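4.3 Replacing the cutter cartridge

The Covollow 241 trimmer is supplied with one cartridge fitted. Replace the cartridge when the cut edge shows burrs or when the counter reads 2532.

CAUTION: Disconnect the power cord before opening the cover. The blade edge is exposed once the cartridge is released.

1. Set the main switch to 0 and unplug the unit.
2. Turn the cover latch 90 degrees to the left and lift the cover.
3. Push the release tab and pull the cartridge straight out.
4. Insert the new cartridge (part no. 1429) until the tab clicks.
5. Close the cover and reset the counter.

Note: Do not oil the guide rails. 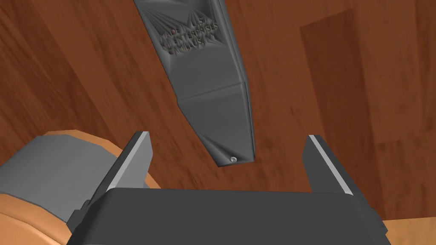

Hand tools used for service must be clean and free of chips at the tip. Do not use a screwdriver to free a jammed cartridge. Use a flat-bodied tool that tapers to a narrower, squared-off tip, and keep the tip parallel to the rail. Raised lettering on a tool body collects dust and should be brushed out before the tool is placed inside the housing.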